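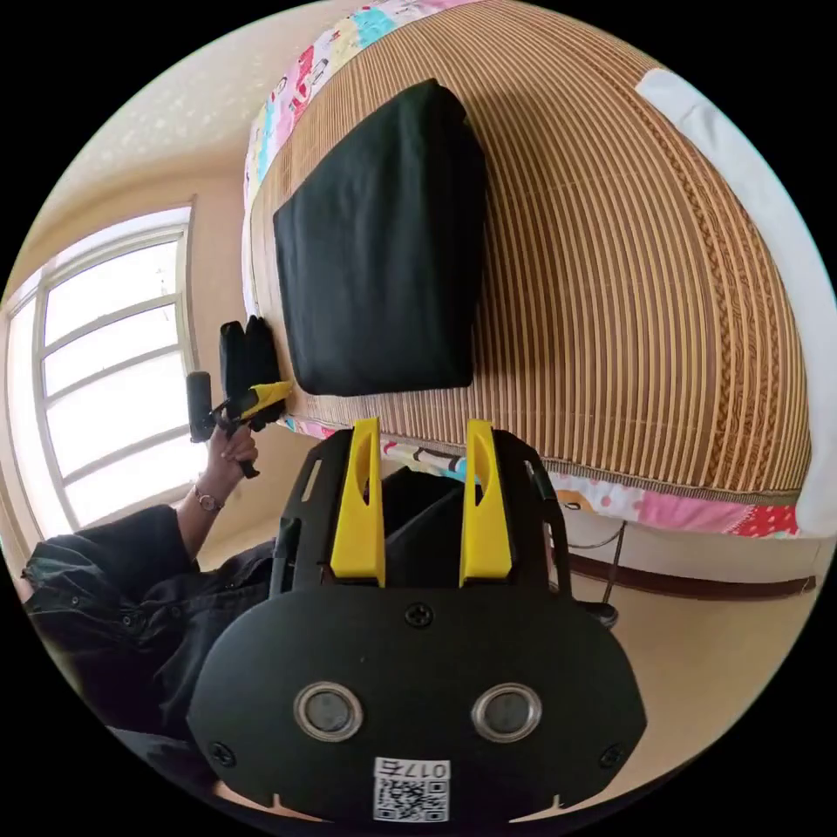
Hand-held gripper no. 017 and its partner at work on a black cloth, bedroom set-up.

Hajar El Sherbiny has folded the same few bits of cloth so often that she does it in her sleep. Her words. We caught her between sessions at Ivance, the small outfit where she and Ayman Zaki have spent the autumn comparing hand-held grippers, and she talked fast, still with a lead over one shoulder.

Started in October. The plan was three designs, tested on the same household jobs by the same people. Beds, shelves, washing up. One design went back in the box early on. "The trigger stuck," she says. "Not always. Just often enough that you stopped trusting it, and then you squeeze too hard all the time and the recordings are rubbish." So, 2 left, and those are the ones they argue over.

The one she likes has yellow fingers, flat, with a slanted notch near the top. Zaki prefers the other, with a softer pad. They don't agree on much, these two.

"Ayman thinks I'm wrong about the notch," she says. "He thinks it snags. I think it's the only reason I can pick up an edge of anything thin. Cups, fine, any finger will do a cup. Try the hem of a T-shirt."

Zaki, from the next room, shouting: "It snags!"

Cloth is where the difference shows up, both of them say that much. A hard object stays where you put it. Cloth slides, bunches, goes under itself. Dark cloth on top of that is a pain for the cameras, all the folds run together and you can't tell one layer from two when you go back over the footage. El Sherbiny wants more of it in the tests. Zaki wants less until the exposure is sorted.

"If it only works on a white towel, what have we learned?" she says. "Nobody's wardrobe is white towels."

What about weight? She pulls a face. The yellow-fingered one is heavier at the back, where the plate is, and after an hour it gets her in the wrist. She has tried a strap. Hated the strap. Zaki has bigger hands and says he doesnt notice, which she puts down to him stopping for tea more.

They work with one gripper in each hand, always. That was Mahmoud Kamel's rule, he runs the Prurkeck side of the project where the recordings get sorted and tried out on an arm. Early sessions were done with one hand and he sent nearly all of them back. "He rang me," El Sherbiny says. "He said, who folds with one hand? Fair enough. I'd have said the same."

It's slower with two. Both sets of fingers have to stay where the cameras can follow them and the natural thing, when you're folding, is to tuck one hand right under. So you learn to fold a bit oddly. Elbows out. She's started doing it at home with her own sheets.

The last round came to 29 sessions. Two of them thrown out, both hers, she's quick to say so. She had knocked a lens and not wiped it. Now there's a cloth in her pocket and a line on the checklist in capitals.

Light is the other thing. They like a real room with a real window, Kamel insists on it, but strong sun coming in from the side can wash out half the view and then it's curtains, or wait. "I've done a lot of sitting on the edge of beds waiting for clouds," she says.

And patterned covers? Stripes, cartoon prints, all that? She likes them. Busy backgrounds make the sofware work harder and she'd rather find out now. Zaki grumbles that it makes comparing the two grippers messy, you don't know if you're testing the fingers or the quilt. They've settled on doing each job both ways, plain and busy, same order every time.

So which gripper wins. She won't say, or not on the record, the write-up has to go to Kamel first. But she has asked for another pair of the yellow fingers with the notch cut a little shallower, to see if that stops the snagging Zaki goes on about. He has asked for stickier pads. Both orders went in on the same form.

She checks the time, picks up the lead. Next up is pillowcases.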